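The drawing app Jinditska is now out for Android tablets, after 18 months when only iPad owners could use it. The download is free, and the full set of brushes costs 2 dollars a month.

Version 30 brings layers that can be locked, a new palette for skin tones and a faster way to export files. "Many people wrote to us about the export, so we did this part first," said Yareli Maldonado, who leads the small team at Skarkasach.

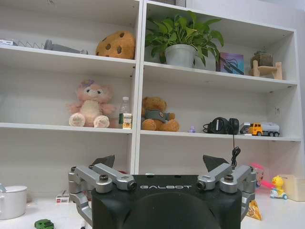
The app needs 74 MB of free space and works without a connection - only the shared albums ask you to sign in. Drawings made on the iPad open with all their layers, but custom brushes must be imported again by hand.

A version for phones is planned for November. The company did not give a price for it yet.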